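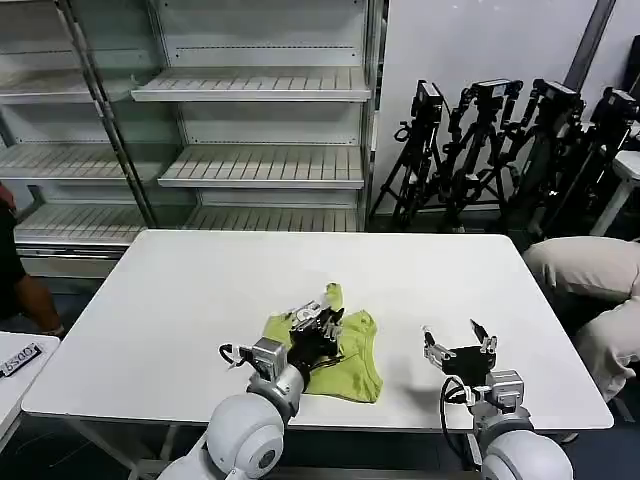 Ivar Kristiansen

10 Sep 2019

The arms have been at the shared workshop since March, and most evenings since then went into wiring. This week I got back to cloth, the part I wanted to work on in the first place.

The left hand does the holding. The right one stays open over the table until the left has a grip, then it comes in for the other side. I had them moving together at first and they kept fighting over the same fold. Taking turns is slower but I can tell which hand made the mistake.

Malachy Brophy rewrote the finger timing and we call his version Zilo. Mine was Inar. Zilo closes the thumb 15 milliseconds later, and I've gone through 200 grasps in the log to see if that matters. It does with thin fabric. With anything thick I can't find a difference.

The wrist cable is still a nuisance – it needs slack to turn, and then the slack hangs out to the side. Solveig Dalen wants to run it inside the bracket. I'd have to take out every screw to do that, so it can wait.

Small soft things are a separate job. A two-finger grip low on the piece, pads shut tight, and the top is free to bend wherever it likes. I'm leaving the pads as they are for now.
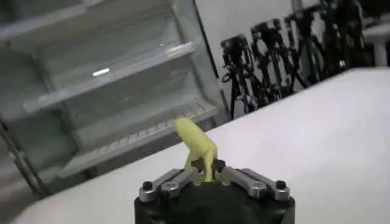 Still to do

New cable clips, both wrists.
Log motor current along with finger position.
Give Gunnel her screwdriver set back.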